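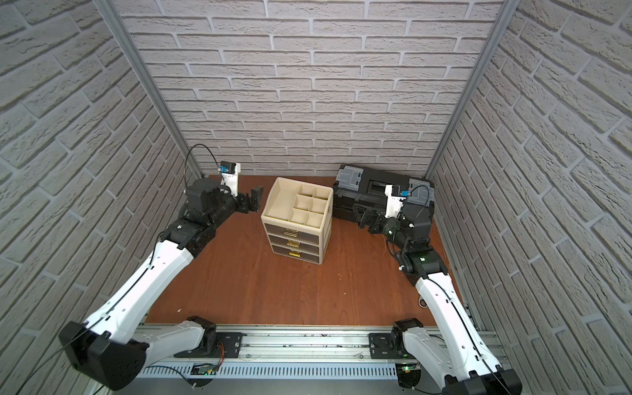
Twin white-and-black arms on the slotted rail, brick-pattern panels behind.

Ticket 454: Lurkar upload rejects our stormwater outfall list
Opened by: Brendan Ó Súilleabháin
Opened: 11 Jul 2018
Status: Open, waiting on vendor

Hi all, me again. I'm trying to get our outfall inventory into Lurkar ahead of the permit report and it keeps bouncing the file. We have 300 outfalls on the list (well, 300 rows, a few are the same pipe under two names and I know, I know, it's on my list). The upload bar goes all the way across, I get the green check, and then the summary page says 279 accepted. No error file, no row numbers, nothing to click on!

What I've tried so far:

Saved the sheet again as a plain CSV. Same 279.

Cleared the browser and used the other computer, the one with the big monitor. Same again, so I don't think it's my machine.

Sorted the sheet by receiving stream before uploading, thinking maybe it quits partway down. Nope, the missing ones are scattered all over. I compared the export against my sheet side by side and most of the missing ones are on the Skulus Creek side, but a few are downtown.

Took out the notes column, which has some pretty long comments in it (whoever did the February walk liked to write!). No change.
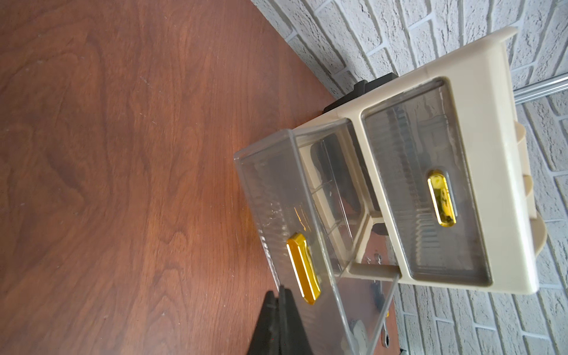 After lunch I went at it a different way and uploaded the missing rows by themselves. That time I did get a message: "Duplicate structure ID." So I looked up the first one, and there it is, sitting in the old Zou import from before we switched over, marked inactive. You can't see inactive ones on the map unless you go into layers and tick the box, so as far as I knew they were gone.

I opened four of them to check. All four have the old ID with the dash in it, and ours doesn't have a dash anymore, but I'm guessing Lurkar ignores the dash when it compares. Would be great if somebody could confirm that.

Tried deleting one of the old ones. The delete button is grayed out for me. Tried switching it back to active so I could just edit it, and that worked, but then it brought back the old pipe size (18 inch, and we replaced that one with a 24) and the old inspection history along with it. I put it back to inactive and left it alone before I made a bigger mess.

So, questions for whoever picks this up:

Can my login get delete rights for inactive structures, or does that have to be done on your end?

If you delete them, do the old inspection records go too? I need to keep those. The Prolis scans of the paper forms are attached to them and I don't have another copy of all of them.

Is there any way to make the summary page list the rows it skipped?

Update, same day, 4:10 pm: Talked to the help desk. They say the dash thing is right, it does get ignored. They're asking the database folks about merging the old records into the new ones so the scans stay attached. I've sent over my sheet and the export. Please don't run any imports on our account until they call back. I'm at the pump station tomorrow morning, so try my cell.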